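**Trundura play kitchen set, reviewed by a man who only went in for a washing-up brush**

I bought this in August, on the grounds that my niece needed something to do at my house besides reorganising my actual cupboards. It has cut down on that a bit. She now reorganises both.

The set is tableware plus groceries, and the groceries are the better half. The fruit is the right sort of silly. The bananas come as one small bunch that can't be separated, so every customer at the café has to order bananas in bulk. The orange is a half, with proper segments on the cut face, and I have twice gone to throw it in the compost. 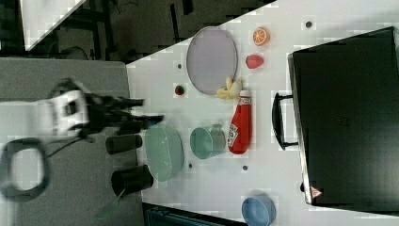
Then there's the ketchup. It's red with a white cap and goes on everything, strawberries included. Mine spends most of its life lying down. So does the teal mug, though I blame the management for that one. The oval grey plate is the piece I'd keep if the rest went to the charity shop: big enough for a full order, with a thin dark rim that makes lunch look more expensive than it is.

Grumbles. The bowls don't match, and my niece has decided the pale green one is for guests and the blue one is for people she likes. I get the green. There's no lid for anything, no bag to put it all in, and the strawberry is exactly the right size to get under a sofa. The instruction leaflet lists 20 suggested games. We've played one, which is Café, in which I'm always told the kitchen is closed.

I did look at the Nutora set, but it was all vegetables and I wanted repeat custom. My neighbour Reece Dawber swears by the Joltmont one. He also irons tea towels.

Four stars. I'd have given it five if I'd ever been served.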